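4.3 Loss of grip during the drawer task

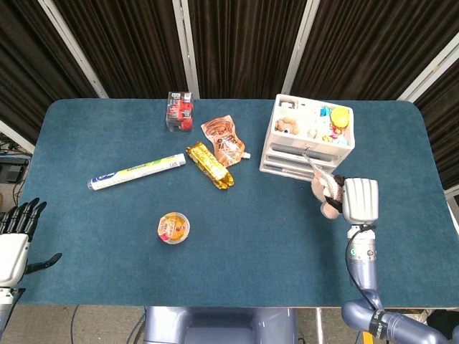

Figure 3. Workspace used in the drawer task, with the plush toy held in the right hand beside the organiser.

4.3.1 Description of the fault

The Dritent controller was run for 310 trials on the tidying task set out in Section 3. In 60 of these the right hand opened without a command while it was carrying an item. Most losses involved soft objects, and the plush toy with its metal clip was the worst case. Rigid packages such as the round sealed cup were seldom dropped.

The fault was first reported by Nataša Nedeljković in January, when the toy fell between the organiser and the edge of the mat and the arm went on with its planned motion. The controller had no record of the loss. It closed the trial as complete, and the error was found only when the logs were compared with the video.

4.3.2 Cause

Finger current was used as the sole sign of contact. When a soft item settles in the hand, the current drops slowly and may pass below the release threshold – the same threshold that the controller reads as a finished placement. The hand then opens at whatever height it has reached. The Delić filter, added to smooth the signal, made matters worse by delaying the reading by 119 ms.

A second condition was seen in four trials. The clip caught on the handle of the top drawer, and the arm continued to pull until the force limit at the wrist stopped it. No damage to the arm was recorded, but the drawer was pulled out of its runners in one case. We regard this as a safety matter, as the limit had been set for an empty hand and was too high for work close to light furniture.

4.3.3 Changes made

Release is now allowed only when the planned position has been reached and the current has fallen. Dirk Kröger lowered the wrist limit for all motion near the drawers, and the Siltach stop circuit was wired to hold the fingers closed when the arm halts. The trials reported in Section 5 were carried out with these changes in place.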